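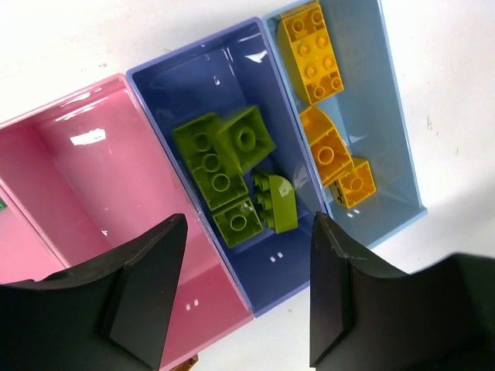 Notebook entry, 25 December 2025. Dye stability work, Siltberg textile store.

The second set of wool swatches was taken out of the light cabinet this morning after 58 hours of exposure. Fading is most advanced in the madder samples, which have lost much of their warmth at the exposed end; the indigo samples show little change to the eye. For the colour coding of trays we shall keep to the order of the plastic bins, pink, deep blue and pale light blue side by side, so that madder goes to pink, full-strength indigo to deep blue and the weak indigo bath to light blue. Labels are still required on every swatch.

Mordant strength was checked again by Misaki Matsuda. The alum bath used for swatches 31 to 54 had been made up from the older stock, and the entry in the previous book should be corrected accordingly. Cosmin Lazăr has asked that no further wool be dyed from that bath.

Rinse water remains a concern. The pH was 7 at the tap and slightly higher after the third rinse – possibly residual soap from scouring. Two skeins were scoured a second time and left on the rack to dry.

Iestyn Gwynne will compare the exposed ends with the covered ends under the daylight lamp. Readings are to be entered on the grey sheet, with the initials of the person taking them. The madder samples should be read twice.

Outstanding: fresh alum, blotting paper, a replacement fuse for the cabinet. Hendrik Schouten has the order form.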